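6.3 Comparing finger pads on packaged goods

Use this procedure after fitting a new pad set to the Linbridge hand-held gripper, or when choosing between the Undiline and Rarnero pads. Allow 90 minutes for a full comparison.

1. Fit both pads from the same set. Close the fingers by hand and check that the pads meet along their full height.

2. Start the Caldeira recorder and set the opening limit to 90 mm. Leave the force limit at 400 until the first dry run is complete.

3. Place an open bin at the far side of the table and spread the packages in front of it. Mix sizes. Include at least one sliced loaf in clear film and several small snack packets.

4. Bring the fingers down on either side of the package. Close slowly until the film stops sliding — no further.
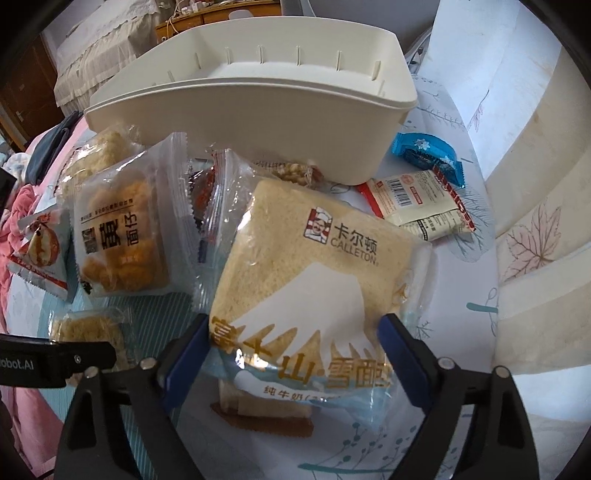 A reader of the April edition wrote that the force limit in step 2 is too high for soft bread, and that on the Rarnero pads the slices were marked well before the limit was reached. The same reader suggested starting at 134 and going up only if the package slips.

We have repeated the test and agree. For bread and filled pastries, use 134 as the starting value with either pad set. The limit of 400 still applies to the dry run with no package between the fingers.

5. Lift, move over the bin, and release. Log the result as held, slipped or crushed.

6. Change the pads and repeat from step 1 with the same packages.

CAUTION: Keep your free hand clear of the finger joints while the gripper is closing.

NOTE: Crimped seals give a false hold. If the pads close on a seal, discard the trial and grip again on the body of the package.

Section revised Wednesday, July 11, 2018.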